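Learning to like the slow way round

October 2025

I have been meaning to write about walking for ages, and every time I sit down to do it I end up putting the kettle on and looking at the map instead. So this is going to be a bit of a ramble, in both senses – do get yourself a cup of tea first.

It started in June, when the bus that used to take me from the end of our road into Gumedell was moved to a different route. I was cross about it for a good fortnight. I wrote a letter (never sent, it's still in the drawer with the takeaway menus) and I grumbled to anyone who would stand still long enough. Then one morning I simply missed the replacement bus, had a dentist's appointment to get to, and walked.

It took me 48 minutes longer than it should have, mostly my own fault. I went down the wrong side of the allotments and came out behind the Florano bakery, where somebody was carrying out trays of rolls and the whole lane smelt of warm bread. I'd lived here eight years and had never once been down that lane. I was late for the dentist, who was very nice about it, and I walked home again with half my face numb and a bag of rolls under my arm, feeling ridiculously pleased with myself!

Since then I've walked in most days. I don't go fast. I have proper shoes now, after trying to manage in my old canvas ones and getting a blister the size of a ten pence piece, and I keep a spare pair of socks in my bag, which my sister finds very funny. I also keep a little notebook of what's out along the hedge, though my spelling of plant names is shocking and I'm fairly sure I have called the same thing by three different names.
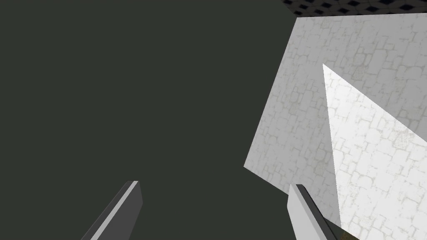 Weidong Peng wrote to me after my last post to say that I ought to try going without a route at all, just turning whichever way looks quieter, and that the best walks he'd had all year had come from getting properly lost before breakfast. I've thought about that a good deal. I'm not sure I'm brave enough yet, Weidong, but I did turn left at the chapel last week instead of right, and found a footpath that climbs up behind the houses to a bench with a view over half the valley. I stayed up there until my flask was empty.

The weather is turning now, of course, and I do wonder how I'll feel about all this when it's dark by teatime. I've bought a decent torch and a hat with flaps that makes me look like somebody's great-uncle. The path by the stream gets very muddy – I went in up to the ankle on my way home yesterday – so I may have to stick to the pavement until spring.

If anyone knows whether the gate at the top of the allotments is meant to be kept locked, do let me know. I've been climbing over it.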